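Costerport marble-pattern worktop, beige
Product code 3220
From the Dotetti range, in stock at our Tidton shop

I've had this one in the shop since September and I still run my hand along it every time I walk past. It's a beige top with a soft marble pattern, the sort of thing that goes with nearly any wall colour you've already got, and it's the one I end up pointing people towards when they come in with a carrier bag full of paint charts and a slightly desperate look.

What I like is how calm it is. Some marble patterns shout at you, with great dark veins running off in all directions, and then you put a toaster and a fruit bowl down and the whole thing turns into a muddle. The Costerport stays in the background. Bright things look lovely on it, too — a blue cloth, a yellow mug, a bunch of tulips in a jam jar — and you can find what you've put down, which I can't say for the speckled top I had at home for years (I lost an earring on that for a whole winter!).

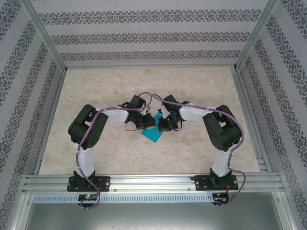

Costerport in beige, with a small turquoise-blue cloth.

People use it for all sorts. Kitchens mostly, but I've sold it for sewing rooms, a potting bench, a hobby table and a very smart utility room belonging to Jörg Engelhardt, who came back for a second length so he could do the hall shelf to match. It's good for any job where you want a flat, pale background and plenty of light bouncing back up at you.

Looking after it

Warm water, a drop of washing-up liquid and a soft cloth. I fold mine over and go along in long strokes, then buff with a dry one. Please don't use scouring powder or the green side of the sponge. Pans straight off the hob need a trivet under them, and always chop on a board. Tea and beetroot come off if you catch them the same day. Turmeric is a bit of a devil, so get to that one quickly.

Ordering

We cut to length in the workshop and can do a straight or a rounded front edge. Corners and sink cut-outs are extra, so bring me a drawing with your measurements on it, even if it's on the back of an envelope. Measure twice, along the back wall as well as the front, as old houses are rarely square. If you're nearby I'm happy to pop round and do it for you.

Cut lengths are ready in 17 days. Delivery in and around Tidton is by Weerasinghe, who'll carry it in and put it where you want it, and they'll take the old top away if you ask when you book.

Samples are free and you can keep them for five days. Do take one home and look at it in the evening with the lights on — it goes a touch warmer than it looks in the shop. Quote code 3220 when you ring and ask for the beige, as there's a grey in the same pattern and we've muddled the two before.

Page updated 2 March 2026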